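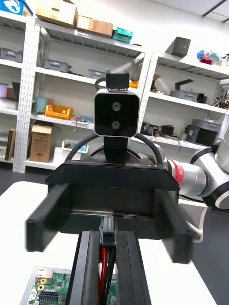

## 4. Fault during the harness test

Our project at the Werkow lab was to have two arms pick up a wire harness and bring its plug to a controller board. The motion planning worked by the middle of the term. What stopped us was a dropped connection. On a Tuesday afternoon the left arm stopped in mid-move and kept its grip closed, and the Drovetti control program still showed it as "ready." The stop button worked, but the screen should not have said that.

We first blamed the program and lost two lab sessions on it. After that we went over the board, beginning with the connector marked LAN2CAN and the switch beside it.
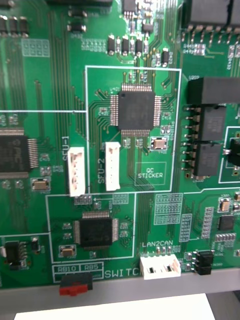 Check the cable before you check the board, Tymoshchuk wrote in the comments on our draft, and log the time of every dropout so you can see if it follows the arm's position.

We did both. Over 50 runs the connection dropped 4 times, always with the arm near full reach. A data cable was tied too short and pulled on its plug. The longest dropout lasted up to 3 seconds, and the Skurkia driver kept reporting the last good state the whole time.
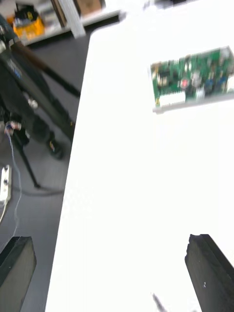

Figure 3. Circuit board on the work table, gripper fingers in the foreground.

### 4.1 Changes made

- Retied the cable with more slack.
- Added a timeout so that a lost connection shows as a fault.
- Wrote a rule that hands stay off the harness until the arm is powered down.

The last point matters because a stopped arm can still be holding a part.

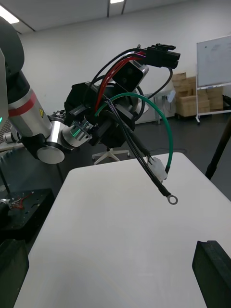 Figure 4. Wire harness held in the gripper above the table.

We have not repeated the full set of runs with the new timeout. That is left for the next group, along with a strain relief for the cable.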